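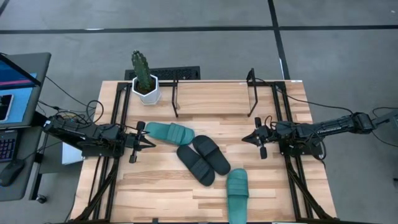 Com que se deve tratar um tampo de madeira maciça em ripas coladas, para uma mesa que se usa todos os dias?

Óleo duro em camadas muito finas, bem limpas com um pano, serve para a maior parte dos casos; o verniz protege mais da água, mas é difícil de reparar só numa zona.

Fórum Nerkolell > Madeira e acabamentos > Tampos e bancadas
Tópico 831: Óleo ou verniz em tampo de ripas coladas

veio_claro escreveu:
Boa tarde a todos. O português não é a minha primeira língua, por isso peço desculpa se alguma palavra técnica não for a correta. Encontrei no fórum a pergunta e a resposta que copiei no início e queria perceber melhor, porque tenho dúvidas que a resposta curta não resolve.

Comprei um tampo de ripas coladas, de madeira clara, para a sala de uma casa de 1975 em Tosar. A sala tem a humidade que têm as casas daquela época perto do rio. Sobre o tampo vamos comer, escrever e, conheço a minha família, também pousar chávenas sem base. O tampo chegou em bruto, lixado na fábrica com um grão que não sei qual é.

As minhas dúvidas são estas. O óleo protege o suficiente contra o café e o vinho? É necessário tratar também a face de baixo? E até que grão se deve lixar antes da primeira camada? Na loja Mazza venderam-me folhas até ao grão 1000 e disseram que devia usar todas. Tenho em casa uma lata de óleo Flerkex, ainda fechada.

Agradeço desde já.

formao_cego escreveu:
Bem-vindo. Começo pelo fim: guarda as folhas de 1000 para outra coisa. Se polires a madeira até esse ponto antes do óleo, fechas o poro e o óleo fica à superfície, pegajoso, durante dias. Para óleo paro no 150 ou no 180. Já vi quem pare no 120 e também não fica mal.

A face de baixo trata-se sempre. Sempre, sempre. Com o mesmo produto e, se possível, no mesmo dia. Um tampo tratado só por cima absorve humidade de um lado e não do outro, e daqui a uns meses tens uma telha.

tasca_e_torno escreveu:
Discordo quanto ao grão. Uso óleo há muitos anos e vou até ao 240 em madeiras claras, porque no 150 ainda se veem os riscos quando a luz vem da janela. É verdade que absorve menos, mas dou mais uma camada e fica igual. O 1000 só uso depois, entre a última e a penúltima camada, com óleo na folha, para tirar o áspero.

Quanto à face de baixo, de acordo.

formao_cego escreveu:
Se se veem riscos no 150, é porque se saltou um grão antes. Mas não vou discutir isto pela terceira vez neste fórum.

tasca_e_torno escreveu:
Vais, vais.

veio_claro escreveu:
Muito obrigado aos dois. Compreendo que não existe acordo sobre o grão, e por isso vou fazer duas amostras num pedaço que sobrou do corte, uma até 150 e outra até 240, e depois escrevo o resultado.

Tenho ainda uma pergunta sobre a estrutura. Pensei em não usar pernas de madeira e montar o tampo sobre perfis de alumínio com ranhura, daqueles em que se encaixam porcas em T. Gosto do aspeto e posso desmontar tudo se mudarmos de casa. Alguém tem experiência com esta combinação? Receio que a madeira trabalhe e o metal não.

parafuso_solto escreveu:
Tenho a minha bancada assim. O teu receio é justo: a madeira mexe na largura (no sentido atravessado às ripas) e quase nada no comprimento. Se apertares o tampo ao alumínio em todos os pontos, ou abre uma junta ou empena.

O que fiz: furo redondo e justo na linha do meio, e furos alongados em direção às bordas, com anilha larga. O parafuso aperta, mas deixa deslizar. Em tampos estreitos não faz grande diferença, em tampos de sala faz.

Nos cantos da estrutura usa esquadros a sério. Aquelas peças pequenas que se escondem dentro da ranhura são bonitas, mas com o tempo a mesa começa a dançar. Uma chapa triangular por fora, com vários parafusos, não dança.

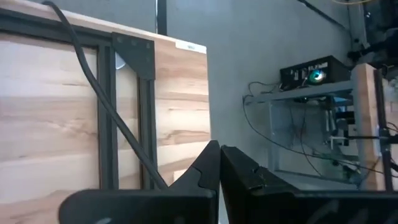
Madeira clara com perfis de alumínio ranhurados e chapa preta de canto.

veio_claro escreveu:
Fica muito mais claro, obrigado. A chapa por fora não me incomoda, até a acho bonita. Uma pergunta talvez ingénua: os parafusos dessas chapas devem levar cola de rosca?

parafuso_solto escreveu:
Numa mesa de sala não ponho. Aperto, deixo passar uma semana com a mesa em uso e aperto outra vez. Se for bancada de trabalho, com pancadas, então sim, a de força média, que ainda se consegue desapertar com uma chave normal.

agua_raz escreveu:
Venho defender o verniz, já que mais ninguém o faz. O autor diz que tem família e chávenas sem base. Óleo com família é trabalho para o resto da vida. Três demãos de verniz mate à base de água e não se pensa mais no assunto. A nossa mesa de jantar tem verniz e já levou com vinho, cera de vela e trabalhos de casa.

tasca_e_torno escreveu:
E no dia em que alguém arrastar uma panela, lixas o tampo inteiro. Com óleo, lixas um palmo e passas o pano.

agua_raz escreveu:
Em quantas casas se arrastam panelas na sala? Riscos pequenos no verniz mate mal se notam. Manchas redondas de copo no óleo, essas notam-se todas.

formao_cego escreveu:
As manchas de copo aparecem quando o óleo não curou. As pessoas leem na lata que seca numa noite e põem a toalha no dia seguinte. Secar ao toque é uma coisa e curar é outra. Eu espero duas semanas, e no inverno mais.

agua_raz escreveu:
Duas semanas sem mesa, com crianças. Boa sorte.

veio_claro escreveu:
Leio com muito interesse os dois lados. A minha esposa é do partido do verniz, devo confessar. O que me inclina para o óleo é poder reparar uma parte só, e também o toque da madeira, que no verniz me parece frio.

A respeito da lata de Flerkex: no rótulo está escrito "diluir se necessário", mas não diz com quê nem quanto. Alguém conhece este produto?

lasca_no_dedo escreveu:
Usei num banco de cozinha. Na primeira camada ficou espesso e tive trabalho para o puxar. Na segunda aqueci a lata fechada... quer dizer, com a tampa pousada e não apertada, em água morna da torneira, e correu muito melhor. Não diluí. Se quiseres diluir, pergunta primeiro a quem o vende, porque depende do óleo que lá está dentro.

E um aviso que deve estar em todos os tópicos sobre óleo: os panos embebidos não se deixam amarrotados no lixo. Podem aquecer sozinhos e pegar fogo. Abrem-se ao ar livre, estendidos, até ficarem rijos, ou metem-se num recipiente de metal com água.

formao_cego escreveu:
Assino por baixo o que diz dos panos. Conheço uma garagem que ardeu assim.

veio_claro escreveu:
Não sabia isto dos panos e agradeço muito o aviso. Já tinha preparado um saco de plástico para eles.

Vou esperar por agosto para fazer o trabalho, quando posso ter as janelas abertas e comer no pátio. Entretanto faço as amostras.

veio_claro escreveu:
Volto com os resultados, como prometi.

Fiz as duas amostras com o óleo sem diluir, amornado como foi sugerido. A de grão 150 ficou um pouco mais escura e mais quente na cor. A de 240 ficou mais lisa, mas na primeira camada tive de retirar muito óleo que ela não quis. Depois da terceira camada, com os olhos fechados, não as distingo. Com a luz da janela, na de 150 vejo alguns riscos, mas pode ser que eu tenha saltado um grão, como diz o formao_cego.

Pus uma gota de café em cada uma e deixei ficar 5 minutos. Não ficou marca em nenhuma. Com vinho tinto, o mesmo tempo, ficou uma sombra leve na de 150, que saiu com uma esponja húmida.

Decidi pelo meio caminho e lixei o tampo até 180. As duas faces e também os topos das ripas, que beberam mais óleo do que eu imaginava.

tasca_e_torno escreveu:
Os topos bebem sempre. Dá-lhes mais uma camada do que ao resto, e não te esqueças deles na manutenção. É por aí que a água entra.

agua_raz escreveu:
Uma sombra em cinco minutos. Imagina um jantar inteiro. Mas a mesa é tua, e gostei de ver o teste bem feito.

parafuso_solto escreveu:
E a estrutura, já está montada? Ficou com os furos alongados?

veio_claro escreveu:
Ainda não está montada. Os perfis chegaram com o comprimento certo, exceto um, que veio mais curto, e estou à espera da troca. Os furos vou fazê-los alongados nas bordas e justos no meio. Tenho ainda de comprar anilhas largas, porque na Mazza só tinham das estreitas.

parafuso_solto escreveu:
Procura na secção de chapas para telhado, costumam estar lá, em inox e com o diâmetro que precisas.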